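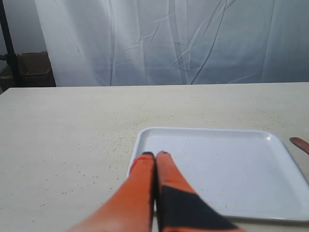

Saving seed with Ciarán Cronin

30/10/2022

Ciarán Cronin had already pulled a bean apart and handed me half of it before I got my coat off. "Smell that," he said. "Go on." It smelled like a dry leaf, and he seemed delighted when I told him so. "Exactly! That's what you want. If it smells like soup, you picked it too early."

I had come to Stusteck to talk about the Sustport Seed Exchange, which Cronin started out of his kitchen and which now takes up two rooms behind the old feed store on the river side of town. Anyone can walk in, take home a few envelopes of seed, and bring some back after the harvest if the harvest went well. There's no fee and no card. The list this fall runs to 131 varieties, and he can talk about every one of them, and for a good part of the afternoon I thought he was going to.

He grew up in a house where the garden was work. His father grew potatoes, onions and cabbages in straight rows, bought new seed every spring and never thought much about it. "I didn't like any of it," Cronin says. "I liked the potatoes once they were on the plate. I'd have paid money to get out of weeding." He left for a job in flooring, stayed in flooring for a long time, and didn't put a seed in the ground again until he was past forty and renting a place with a strip of dirt along the fence.

What changed his mind was a lettuce he forgot about. He went away for a couple of weeks in June, came home, and found one plant standing as high as his hip with a head of little yellow flowers on it. He left it alone out of laziness. Later the flowers turned to fluff, like tiny dandelions, and he rubbed one between his fingers over his palm.

"And there they were. I stood there thinking, wait a minute, I paid 99 cents for a packet of these. There's more in my hand than was in the packet. And that was one flower head! The plant was covered!" He still gets loud about it. "I went in and phoned my sister. She thought somebody had died."

The easy ones first

I asked him what he tells people who have never saved seed before, and he had his answer ready: beans, peas, lettuce, tomatoes. All four mostly pollinate themselves, so what you plant next year will usually look like what you ate this year. You don't need a big plot or any gear.

"With beans you really just have to be patient. Leave the pods on until they rattle. People can't stand it, they see the plant going brown and they think they've killed it. Leave it! It's doing its job." If frost is coming and the pods are only leathery, he pulls the whole plant and hangs it upside down in the garage, roots and all, and shells it when he gets around to it.

Tomatoes are a bit messier. He squeezes the pulp into a jar, adds a splash of water, and leaves it on a shelf for two or three days until there's a skin of mold across the top. Then he pours off the scum, rinses what has sunk to the bottom, and spreads it out to dry on a plate. Never paper towel, he says, unless you enjoy picking paper towel off seeds in February. The smell on day three is serious. His wife has asked that the jars live in the shed, and he thinks that's fair.

The one he is proudest of is a flat brown pole bean called Mudar. It came to him in a coffee can from a Mrs. Rajput, two streets over, who had been growing it up the side of her porch for longer than she could say. She had it from an aunt. The can had "Mudar" written on the lid in pencil, and whether that's the name of the bean or the name of whoever once owned the can is a question they've never settled.

"It's the best bean I've ever eaten," he says. "I know everybody says that about their bean. But you cook it slow with an onion and it goes like butter, and it holds its shape, too. I gave some to a fellow who doesn't like beans and he came back and asked was there more." Mrs. Rajput has since moved to be near her son, and Cronin mails her an envelope every winter so she can keep it going on the balcony.

Squash, and other heartbreak

Then there is the other list, the plants he tells beginners to leave until they've had a few good years. Squash is at the top. Bees carry pollen between plants of the same species from one end of a street to the other, and some of the crosses that come out of it are dreadful.

"I grew what I thought was a lovely little acorn squash, from my own seed, very pleased with myself. And what I got was the size of a football, bright orange, and it tasted like wet cardboard. My neighbor had ornamental gourds. I'd never even looked over the fence." He laughed for a while about this. "I carved it for Halloween. It made a great pumpkin."

These days, if he wants squash seed, he does the bee's work himself. In the evening he looks for flowers that are about to open and tapes them shut, a male and a female. In the morning he peels off the tape, brushes the pollen from one into the other, and tapes the female closed again. He ties a bit of yarn around the stem so he'll know that fruit at the end of the season. It takes a few minutes and he says it's the best part of his day when it's going on. I believe him. He mimed the whole thing for me with two paper cups.

Carrots are another matter. They take two years to flower, and if there's Queen Anne's lace growing wild nearby they'll cross with it and you'll get thin white roots that no one wants. Around Stusteck there's Queen Anne's lace in every ditch. "I buy carrot seed," he says cheerfully. "I've no shame about it. Let somebody with a big empty valley do the carrots."

Dry, cool, dark, labeled

Most of what goes wrong, in his experience, goes wrong after the picking. People put seed away damp and it molds. His test for beans is to hit one with a hammer: if it shatters, it's dry, and if it squashes, give it another week. Small seed he leaves spread out indoors for a week or two, away from the sun and well away from the oven, with a stir whenever he walks past.

Cleaning the chaff out is mostly a matter of breath and nerve. He pours from one bowl to another in front of a fan on its lowest setting, outdoors if he can. "Practice with something you've got lots of. Don't learn on your last six grams of anything." He once sent an entire year of a purple lettuce over the hedge and into the road, and the following spring a few of them came up along the curb, which pleased him so much he forgave himself.

And then labels. He feels strongly about labels. Every envelope at the exchange gets the name, the year, who grew it and where, and anything odd about the season. He read me a few. "Wet summer, slugs got half." "Grew next to the blue one, might be surprises." One just said, "Sorry, think these are peas." They were sweet peas, as a matter of fact, and he moved them to the flower drawer with a warning on the front, because sweet peas aren't for eating.

"I don't mind a mistake. I mind a blank envelope," he says. "A blank envelope drives me up the wall."

What comes back

I wondered whether people really do bring seed back. Plenty don't, he says, and he quit worrying about that early on. A first garden fails, or the deer come through, or somebody has a baby. Last year the exchange gave out 1,899 envelopes and over 634 came home again, which he thinks is wonderful, and when he puts it that way I think so too. Some of the seed that goes out one spring doesn't come back until three years later, with a jar of pickles alongside.

"And it's a bit different when it comes back. That's the thing I love. You pick from your best plants, I pick from mine, and your yard's shady and mine's baking. Give it enough years and we've got two beans." He has one tomato, a plain red one, that a family up on the ridge has been growing in their short season for ages, always saving from whichever fruit ripens first. Theirs comes in well ahead of his now when they're grown side by side. He showed me the two envelopes, same name on both, and looked from one to the other like a man with grandchildren.

He'd like a proper cool room at some point. He'd like more people to try growing parsnips for seed, which need to be absolutely fresh and which he never has enough of. Mainly he'd like everyone reading to go and look at what's still standing in the garden before they clear it out for the winter. A few dry pods, a lettuce that got away, a marigold head gone brown — any of it will do for a start.

I went home with a Mudar bean envelope in my pocket, seven beans in it, labeled in his square handwriting with the year and "good summer, no complaints." He called after me from the door that I should wait until the soil was warm. Then he called again, when I was nearly at the car, to say that he meant properly warm, and that I'd want a taller pole than I thought.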